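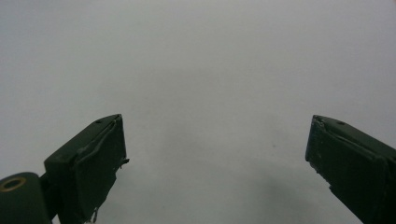 I have lived in Clindelport for most of my adult life, and I still can't get used to the county setting the price of a grazing permit without once driving out to look at the grass. In July the fee on the Fullow allotment went up by $600 a season, and the folks who voted for it work 9 blocks from the courthouse - fine people, many of them, and I'd gladly have any of them to supper.

My neighbor Gervasio Domínguez wants the whole tract handed over to the state. I understand why, and I've told him so over more cups of coffee than I should be drinking, but I can't go along with him. The state sells land when money gets tight, and a sold pasture comes with a locked gate.

What I'd like is smaller and duller. Give permit holders two voting seats on the land board, and hold the fee hearing in Fullow, in the evening, after chores.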